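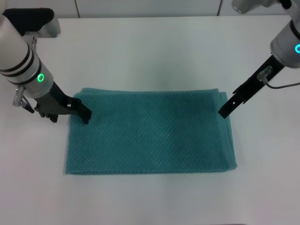
図3 作業台上の折り畳まれたタオルと、その上辺の左右の角に向かう双腕のグリッパ。

研究資料 > 共同工房の自動化 > 第4章 布物の折り畳み

4.2 折り畳み動作の再検討

共同工房Firanoで組み上げた双腕機について、前節では矩形タオルの折り畳みが「概ね安定して」行えると述べた開発記録を引用した。本節ではこの表現をそのまま受け入れず、何をもって安定とみなしたのかを検討する。結論を急げば、記録に残る成功の多くは、布の側の条件に助けられたものと筆者は見ている。

図3の青緑色のタオルは、表面に細かい凹凸のある織りで、右端には折り重なった布の層がわずかにずれて並ぶ。左のグリッパは開いたまま内側の指先を左上の角付近にかざし、右のグリッパの先端はまだ布に触れていない。この状態の布は、角の位置が画像から比較的容易に推定できる。白い天板に対して輪郭の明暗差も大きい。洗濯かごから取り出した直後の布とは、問題の難しさがまるで違う。家庭向けの応用をうたう報告の多くがこの差に触れないことには、疑問を持たざるを得ない。

開発記録には3742回の試行が残っており、うち900回が本機の現行の制御系によるものである。残りは旧制御系での試行で、両者を合算した成功率には意味がないため、本稿では用いない。さらに現行系の試行にも、途中で人が布の向きを直した回が含まれている。記録用紙にはその有無を書く欄がなく、介入した回を後から除外することはできなかった。したがって、前節の数値は上限に近い値として読むべきであろう。

把持位置についても留保が要る。本機は折り畳みの各段で布の角を二つ選び、左右の腕に一つずつ割り当てる。この割り当ては、布の長辺が作業台の手前側の縁と平行に近いことを暗に仮定している。図3のように長辺が横を向いていれば、左右の腕はそれぞれ近い側の角を担当すればよい。布を斜めに置いた追試では、腕どうしの干渉を避けるための待機が入り、1段あたりの所要時間は18秒前後まで延びた。角を取り違えた例もあるが、記録の書式では「再試行」としか残らない。失敗の種類を区別しない記録から、改善の方向を読み取るのは難しい。

層の分離はさらに厄介である。折り畳みが進むと角には複数の層が集まり、上の層だけをつまむのか、全体をまとめてつまむのかを決めなければならない。開発時のメモには、指先の押し込み量を2 mm変えると結果が変わるとの記述がある。これは調整の指針というより、動作の余裕が小さいことの証拠と読むのが自然だと考える。織りの凹凸が指先の滑りを抑えた可能性もあるが、平織りの布との比較は行われていない。

費用の面での主張にも触れておく。設計の一部を公開しているHosvilleの工房では、同種の構成を個人でも再現できるとしている。部品表だけを見ればその通りかもしれない。しかし部品表には、天板の水平出し、左右の腕の相対位置の校正、ケーブルの取り回しに要した時間が含まれない。Firanoでの組み立てでは、2月の大半がこの種の作業に費やされた。校正は腕を一度外すたびにやり直しとなり、共用の作業台では片付けの都合で外す機会が多い。自宅の専用机に据え付けるのであれば事情は変わるが、その場合は設置面積が新たな制約になる。

制御用の補助ソフトウェアPokettiの寄与も、切り分けられていない。導入の時期が指先の交換と重なっており、成功率の上昇をどちらに帰すべきか判断できない。Babić式と工房内で呼ばれる折り順への変更も、同じ期間に行われている。三つの変更を同時に入れた以上、個別の効果を論じる前に、少なくとも一つずつ戻した条件での再測定が必要である。

以上から、本機で確かめられたと言えるのは、向きのそろった矩形の厚手布を、明るく平らな台の上で扱えるという範囲にとどまる。衣類への拡張を論じた5.1節は、この範囲を前提として読まれたい。なお、再測定では布の初期姿勢と人の介入の有無を必ず記録し、失敗は把持、層の分離、配置のいずれで生じたかを分けて残すこととした。書式は付録Bに示す。

お問い合わせ | © Firano共同工房 研究資料室 | ページの先頭へ戻る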